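Drevell-build list
Subject: Re: gripper opens short of commanded width over the bench

> I have the Besgate wrist board on the shared arm now and the gripper
> stops short of the width I ask for. In the simulator it opens all the
> way every time. Same joint targets, same controller rate. I have
> reflashed the board twice. Is the simulator lying to me or is the
> board? Also, has anyone got the bottle pick to work from above, or is
> everybody coming in from the side?

Two separate problems, I think.

Opening width first. The simulator takes the finger command as a position and drives the joint there with no load. The Besgate board takes it as motor steps and stops early if the current limit trips. With the default limit, a stiff finger rail will trip it before the end of travel. Ours did. Read back register 4 after an open command. If it is nonzero, the limit tripped and reflashing will not change anything.

Our fix was mechanical. The left rail was 2 mm out of parallel with the right because I had shimmed the mount on one side only. With the rail straight, the encoder reads 1,012 counts at full open on every cycle. Before that it wandered and usually stopped well short. I left the current limit at the default. Raising it hides the fault and warms the motor.

The simulator has no rail friction unless you add it. In the Triravgate config there is a damping entry under each finger joint, and it ships as zero. Put a value in and tune it until the simulated open time matches the one you measure at the bench. It is still a crude model, but it will stop showing you a perfect gripper.

On the bottle: we come in from above. Wrist pointing down, fingers open before the descent starts, approach point directly over the neck, then a straight move down at reduced speed. The side approach needs a clear lane across the counter and you will not have one once there is clutter out. I run the clutter on purpose. The planner is easy to please on a bare surface. 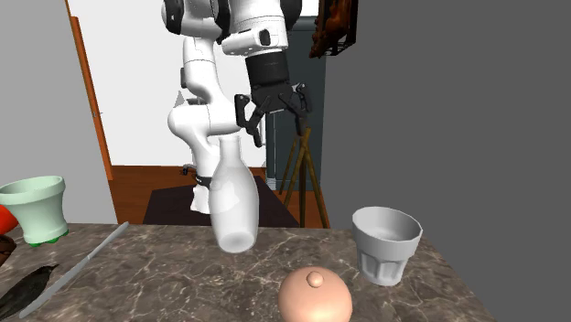
Keep the wrist orientation locked during the last part of the descent. If you let the solver choose, it will sometimes roll the wrist to save travel at the elbow, and a finger lands on the shoulder of the bottle. Locking it costs some reach at the far corners of the counter. I have not found that to matter.

Check your collision shapes too. The default import wraps each object in one convex hull, so a bottle loses the narrowing at the neck and the planner thinks the fingers are already touching. Split the bottle into neck and body. Cups need the same treatment if you want to grip the rim. Anything you only need to avoid can stay as a hull.

I would run 2,000 descents in the simulator with small random offsets on the bottle position before trying the real arm, and log the finger readback on each one. The failures tend to share an offset direction, and that will tell you if the tool frame is off. Ours was, in one axis, from a bad flange measurement I made in December.

The Ocampo branch has the split bottle shapes and the locked descent. It does not have the damping values. Those depend on your rails.

Send the register readback when you have it.

Related messages in this archive
Triravgate config: joint limits ignored after reload
Besgate wrist board, current limit defaults
Ocampo branch: merge order for collision shapes
Measuring the tool frame without a touch probe
Shimming finger rails on a printed mount

Drevell-build list archive | Messages are copyright their authors | Contact the list owner | Back to top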